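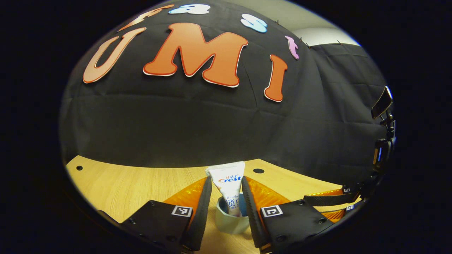 Cut-out letters pinned to a black cloth backdrop.

Progress report to Trusteo, second period
Prepared by Prakash Hegde, Jan 11, 2024

Grant: winter safety on the Motiscombe ridge route

You asked for a plain account of whether the money is making climbers safer. My answer is that I don't know yet, and I would be wary of anyone who told you they did.

What was done. The new warning signs went up at the lower hut and at the start of the gully. Ten radio beacons were bought for the free loan program, and the loan desk opened on schedule. Grímur Snorradóttir ran 3 evening classes on ice axe use and self-arrest, with up to 40 people at each.

What I make of it. The classes filled quickly, but the sign-in sheets show mostly people who already belong to a climbing club and already own the gear. The parties that worry the rescue team are the ones who drive up in the morning, see blue sky and start walking in running shoes. I saw very few of them in the classroom, and I don't think another evening class will bring them in.

The beacons are a similar story. They were borrowed mainly by the same club members. Two came back with dead batteries, and one borrower admitted he had kept his switched off to save power. The loan form now has a line about this, for whatever a line on a form is worth.

Rescue calls on the ridge are down on last winter. Please don't put that in your newsletter. The road was closed for a good part of the season so far, and fewer people were up there. We have no count of climbers on the route, so a lower number of calls means very little on its own.

The Litari app. The snow reports are posted each morning, as promised. The developer tells us the page has had "strong engagement," but could not tell me whether the visits came from climbers or from people at home looking at the webcam. I have asked for better figures and held back the final payment of 100 dollars until we get them.

Spending. On budget except for sign posts, where the frozen ground meant a second trip with a drill.

Next period. In February we want to move the teaching to the parking lot – short talks at first light, next to the cars. Grímur is willing to lead them. We would also like to put a simple counter at the trailhead and pay for it out of the unused printing money. That change needs your approval, and I would like an answer before the road reopens.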